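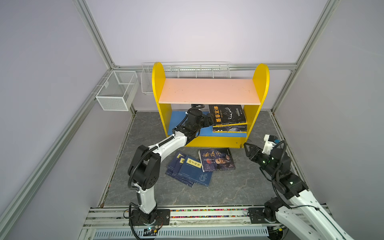
Working next to robot arms: my tips from the book room

Posted 2021-12-25

I've worked in the book room at Lykkegaard in Gemaldale long enough to remember when tidying a shelf meant me, a stool and a bad back. Since September we've had a pair of arms in a little work cell, practicing the job of getting books off the floor and onto a small shelf. I get a lot of questions from people whose own workplace is about to get something similar, and they're mostly the same questions, so I'm putting my answers on one page. I'm no engineer. I set the books out, I watch, I reset, I write things down, and I've picked up plenty of small habits that make the day go easier.

Sorting the books before you start

Pick your books by cover and thickness first and worry about the titles later. We had 3138 books on the stock list when I started this and I only pulled 264 for the cell, which was plenty. Thin paperbacks are the hard ones! A thick book gives the fingers something to grab, and a thin one wants to slide off sideways or open up like a fan.

Wipe the covers with a dry cloth. Glossy ones pick up grease from your hands and then you get a slippery book and a confusing afternoon.

Take out anything with a loose dust jacket. I leave bookmarks out too, and those little paper belly bands some publishers wrap around the cover (I keep a shoebox full of them, I can't throw them away).

If you have several copies from one set, use them. Lookalike covers piled on top of each other are good practice, and they're also what a real returns pile looks like on a busy morning.

Laying them out

My first week I laid the books out like a shop window, all square and pretty. Then I was asked to please make it messier. So now I drop them in a loose fan, or leave one at an angle by itself, or let a corner poke out from under another cover. Do it the way a tired person would do it at the end of a shift.

Don't put the whole lot in front of one arm. Spread them so both have something to reach for, and leave a clear patch of floor between the piles and the shelf.

Stacking flat or standing up? We stack flat. On a low shelf with a rail across the front it's much kinder to the books, and you can have a big one on top of a smaller one without everything toppling. Do check the order of the stack, though. I like heavy at the bottom, but the arms get whatever order the run gives them, and I've learned to keep my hands in my pockets about it.

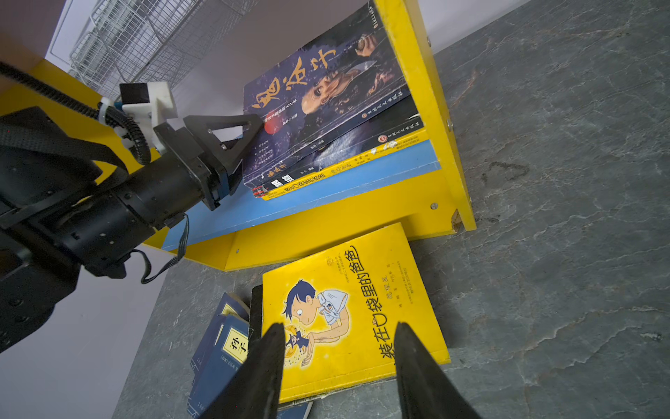

A black finger against the spine side of 鬼谷子 on the blue shelf, with the yellow paperback down on the floor.

Choosing a shelf

A kids' bookshelf is a great choice and I'll argue with anybody about it. It's light, it's low, the colors are easy to tell apart, and you can pick it up and turn it a bit between runs without calling for help. Rounded tops are nice too, fewer sharp corners at hip height when you're carrying it.

Check the screws every morning. All of them, with a proper screwdriver and not your thumbnail. A panel that takes a lot of little nudges will work loose sooner than one in somebody's bedroom.

Chips in the paint: leave them. I touched up one old shelf with a leftover tin and the new patch was a different yellow and much shinier, and it bugged me until the shelf was retired. If the edge is rough enough to catch a cover, a few strokes of fine sandpaper will do.

Cables, baskets and the stuff around the edge

Cable loops need slack. I look at every loop before I start and again after lunch, and if one is resting on something it shouldn't be, I say so before anyone presses go.

Wire baskets on the walls are handy, but keep loose paper out of them. Anything that can flutter down onto the floor will, and it'll land on a book.

Sweep first, then vacuum around the track with the brush end. Power off, always. I know it's boring. Power off.

Pens, tape, your phone and your coffee live on the side table. We used to have a rule about lids on cups and now the rule is no cups, and I was the reason (it was a small spill, but it was oat milk).

What changed for those of us who work here

OK, the part people really want to ask about. There were seven of us in the book room before and there are seven of us now. I can't promise it goes that way where you are, and I was nervous myself. I'd say I slept badly for most of a month.

What did change is the shape of the day. I used to be on my feet and bending down from start to finish. Now there's a lot of standing still and paying attention, which sounds like a rest and is very much its own kind of tired. My knees are happier and my eyes are worse. Get up from the screen between runs. Walk to the far end of the building and back, look out of a window, talk to somebody about soup.

The other thing I miss a little is speed. I can clear a small pile of books off a floor faster than you can read this paragraph, and watching slow careful work when you could do it yourself is hard on a person! My hands used to twitch. I took up knitting at break time and it helped.

I've also got a say in things I never had a say in before. I know which covers stick together in damp weather and which spines split, and suddenly people want that written down. So write it down. We use Stestex for the shift log because the company already had it, and a paper notebook for everything that doesn't fit in the boxes. Mine is a Tratirari with squared pages, 200 of them, and I'm nearly at the back cover.

If your workplace is getting arms soon, ask these before the first day:

Who resets the space between runs, and is that time counted as work?
Who is allowed to press stop? (The answer should be everyone in the room.)
Where do damaged books go, and who gets asked about them?
Will there be a stool at the right height?

That stool took us longer to sort out than the robots did, so ask early.

A few leftovers

Keep a soft pencil for marking practice copies inside the back cover. Pen shows through.

Trim your nails if you handle glossy stock all day.

Wear sleeves that fit. No scarves, no lanyards, hair tied back when you reach in, and never reach in while it's powered.

Put the books back in the same crate each evening, biggest at the bottom. And if a run goes badly, note what the pile looked like before you tidy it. I forget this one at least once a week — my notebook has a whole page that just says "pile??" with an arrow.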